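Chapter 3
Teaching the Arm to Tidy Up

By now your arm can wave, point and come home without knocking over the coffee, and I hope you have shown it off to somebody. Asuka Nagano and I built our first one on Tuesday nights in the shared workshop at Grorkholm, and I remember how badly we wanted to hand it a screwdriver right away - please don't, not yet!

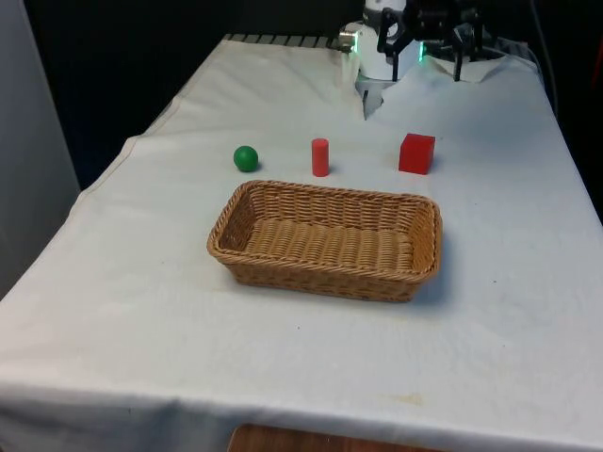
Sorting is the job we'll work on in this chapter, and it begins with how you lay out the table. Give yourself a plain cloth and plenty of bare space, then choose shapes that ask different things of the fingers. A ball can roll off, while a cube like the red one has flat faces to close on. Leave the basket in front of the row, empty, so that every reach ends in the same place. We'll start with the ball, and with a grip much gentler than you would expect.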